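# Yes/No Questions: what a guessing game knows about interviewing

Speaker notes, Bendthorpe session, Saturday, 18 minutes plus questions

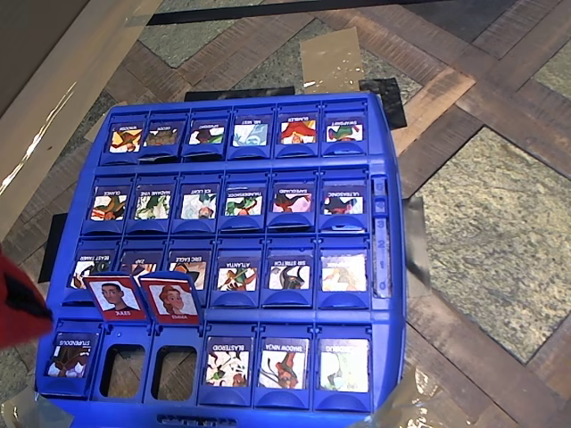
*Slide 1. The opposition, seen from the wrong side.*

**Slide 1 (leave it up while they find seats)**

Say hello. Thank Svyatoslav Hnatiuk for the room and for the loan of the clicker, which I will try to give back this time.

Ask who played this sort of game as a child. Ask who cheated. Wait. There is always a pause and then one hand near the back, and that person is the one to talk to at lunch.

Blue board, cards in rows, you ask yes or no and flip down whoever it isn't. This set has superheroes in it. Read out a few names, slowly, as if calling a register: Madame Vine. Tradeshock. Ultrasonic. Eric Eagle. Leave Eric till last, he gets the laugh. He sounds like a man who'd come to look at your boiler.

Point out Jules. Red border, dark hair, dark shirt, and there he is among people called Zap and Beast Tamer. Every office has a Jules. (Don't look at anyone from Heitmann when saying this.)

**The bit about halves**

A good question splits the board down the middle. "Is your person green?" is decent if a fair few of them are green. "Is it Mr. Mist?" is a terrible opening question and also the one my nephew asks every single time. He has been right twice and has learned nothing since.

Now the interview version. At Gornalero we kept the transcripts from our tenant interviews, 70 of them, and Melaniia Harasym went through marking every question that could only have had one answer. She used a whole highlighter. "Would you say the new entry system is an improvement?" That's "Is it Mr. Mist?" with a lanyard on.

PAUSE. Drink something.

**The bit about words**

Try it with the audience: "Does yours look powerful?" Somebody will say yes, somebody will say define powerful, and they'll both be cross. Red hair is easy. Powerful is a row.

Same with "Do you often use the shared kitchen?" Often, to the man on the Fevden estate who answered it, meant Christmas. Tell the kettle story only if we are under nine minutes.

**The bit about the labels**

Go back to slide 1. The names are upside down from where we're sitting. Glance, Ice Light, Safeguard, all perfectly readable to whoever is on the other side.

Let them tilt their heads. Then: our form had 1266 words on it before the first tick box and made complete sense to the five of us who wrote it. Cut to the new form, now down to a side of A4. Do not mention how long the meeting was.

**If there's time**

- Pairs exercise: one person picks a hero, the other gets four questions and can't use colours
- Swap, and this time no guessing until question three
- Ask which question they wished they'd asked first

It gets loud. Svyatoslav says the room next door has a choir in it until noon, so they started it.

**Close**

Handout is on the chairs. My email is on the back, with one letter wrong, sorry, there's no M in it.

Spare slide if asked about budget: 2000, all in, biscuits included.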